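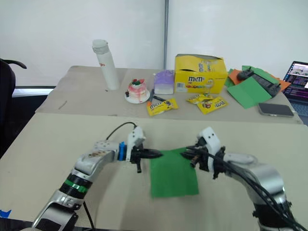 Green paper held flat along its upper edge.

Shapes on Paper: Notes for the Second Meeting
Instructor: Ayuba Abugri
8 September 2013

Welcome back, everyone, and a special welcome to those of you who missed the first meeting and are joining us now. You have not fallen behind. We mostly talked about scissors and where to park. These notes cover what I plan to say today, plus a few things I will probably forget to say, so please keep them in your folder and scribble all over the margins.

What we mean by a tiling

A tiling is a way of covering a flat surface with shapes so that there are no gaps and no overlaps. Your bathroom floor is one. So is a brick wall, if you count the mortar as a line (I do, though my neighbor who lays brick gets a pained look when I say it). Today we stay with the simplest kind, where one shape is repeated again and again at the same size.

Squares work, as you know. So do equilateral triangles, and so do regular hexagons. Among regular shapes, those are the only ones that will do it alone. The regular pentagon looks so friendly that people always want to try it, and I would like you to try it too. Cut out a few from scrap and push them together around a point. Three of them leave a gap, and a fourth won't fit in. The corner of a regular pentagon measures 108 degrees, and 108 does not go evenly into 360. A square has 90, a triangle 60, a hexagon 120, and all of those do.

Now for the part I love. Any triangle tiles. Any four-sided figure tiles as well, even a crooked one with a dent in it! Take your crooked figure, turn it half a turn around the middle of one side, trace it, and keep going. The four different corners will meet around each point, and together they make a full turn. I have taught this for years and I still get a small thrill when the last corner drops into place.

From tile to picture

Once you have a square that tiles, you can make it into something much odder. The recipe is on the back of the Trummer worksheet, but I'll write it out again, as my photocopies came out pale.

Cut your square from card, something like a cereal box. Draw a wandering line from the top left corner to the top right corner, dipping down into the square wherever you please. Cut along the line. Slide the piece you have cut off straight down to the bottom edge, without flipping or turning it, and tape it there. Then do the same thing from the left side to the right. Use tape on both sides and press it down hard with a thumbnail.

What you are holding is your template, and it has exactly the same area as the square you started with. Nothing was thrown away, only moved. Trace it in the middle of a large sheet, then shift it over until the edges lock, and trace again. Keep the pencil upright and sharp. A slanted pencil adds a hair of width each time, and by the far side of the sheet your rows will have wandered off on their own.

Then stop and look at the outline for a good long while. Turn it sideways. Someone in the spring group had a shape that looked like a boot to all of us until she turned it over and drew a very cross pelican. Add an eye, some feathers, a buckle, whatever the outline seems to be asking for.

Choosing colors

How many colors do you need so that no two neighbors match? For a plain grid of squares, two will do, as on a checkerboard. Neighbors here means shapes that share an edge. Touching only at a corner doesn't count. Hexagons need three. And for any map at all that you can draw on a flat page, however tangled, 4 colors are always enough. That was guessed at in the 1850s and not proved until 1976, with a great deal of help from a computer. We will come back to it when we do the Girkine map sheet, which has some nasty little corners in it.

My advice is to start with fewer colors than you want. You can always bring in another, and it is very hard to get rid of an orange.

For next time

Finish one template and trace it until the page is full. Color at least half.

Read the Durnden handout as far as the section on reflections. Skip the exercises marked with a star unless you are enjoying yourself.

Bring tracing paper. The Rudberg pads are fine and so is baking parchment.

If you have an old magazine with decent photographs of floors, walls or quilts, bring that too. We'll be hunting for repeats, and glossy pages are easier to draw on with a grease pencil. I have a box of those.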